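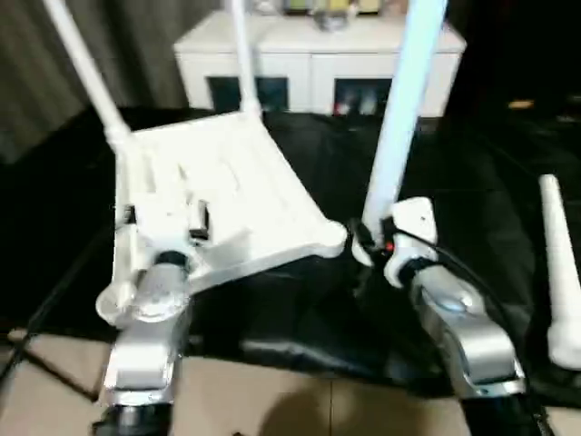

Nouhaila Bennani grew up in Brirkura, a hill town at 3030 feet where the phone company stopped laying cable at the bottom of the grade. She came back after college, couldn't get a video call to hold for longer than a minute, and started Flistanance out of her mother's garage. It's a member-owned internet network, and it now reaches 278 homes by bouncing a signal from roof to roof. I asked her what people picture when they hear that, and she laughed. "Satellite dishes! Big towers!" Then she described what you get indoors: a flat white router with two skinny antennas, the kind you've seen on a thousand bookshelves. The interesting parts are all up on the roof, and she'd climb up and show you in a heartbeat if you let her (I did not let her, it was December).

We talked at her kitchen table over a pot of mint tea, with her phone buzzing the whole time. Most of the calls were about trees. "A pine grows a foot and somebody's movie stops," she said. "People call me like I planted it."

She didn't plan to do this for a living. The first link went from her mom's chimney to the feed store, and the feed store owner told his sister, and the sister had a ladder. "That's really the whole business plan. Who has a ladder, and who can see whose house."
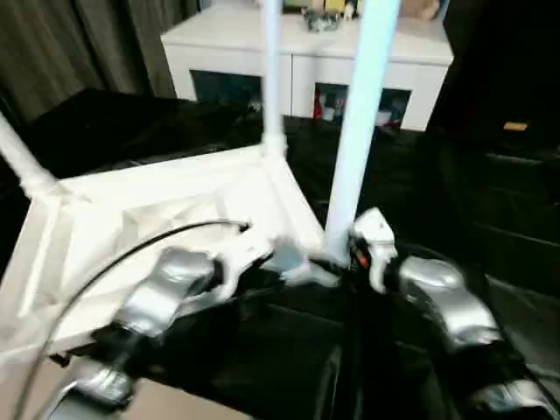
What does it cost a family to join? It's $880 up front for the roof gear and the install, and you can spread that over 4 years if you need to.

She went back and forth on that price for a long time. "My uncle told me to make it free and my bank told me to double it, so everybody's a little mad at me, and I can live with that." Folks who host a relay on their roof get a break on their monthly bill. One family down by the creek hosts two and pays next to nothing, and she says they mention it at every potluck.

I wanted to know about storms, too. Last winter an ice storm knocked out the Upadhyay Ridge relay, and half the town lost service overnight. Kiran Pal drove up with her at five in the morning to chip the mount free. He teaches middle school science and had a full day of classes after that. "He brought a hair dryer," she said. "There's no power up there, Kiran! What were you going to plug it into?" 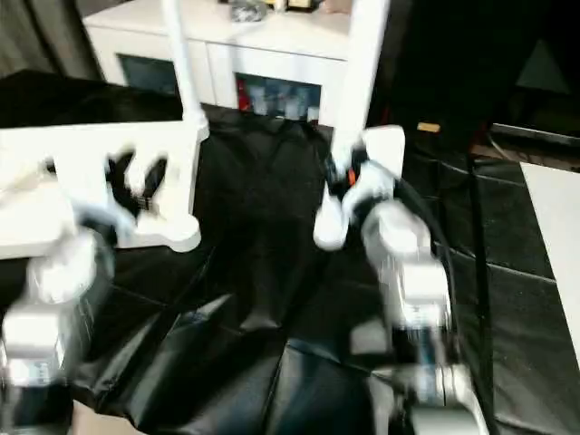 ## The school, and what's next

Kiran joined us once he'd finished grading, and he still defends the hair dryer. He's more interested in talking about his students, who used to do their homework in parked cars outside the library to get a signal. Now they're on his case about slow speeds at home, and he forwards every complaint to Nouhaila.

The next job is Cloltivent, the cluster of houses on the far side of the ridge. There's no clear line of sight, so the signal has to go around by way of an old water tank, and the tank's owner wants to think about it. "He's been thinking since the summer," she told me. She's bringing him a pie this week. Kiran says it should be cherry, she says apple, and they were still going at it when I put my coat on.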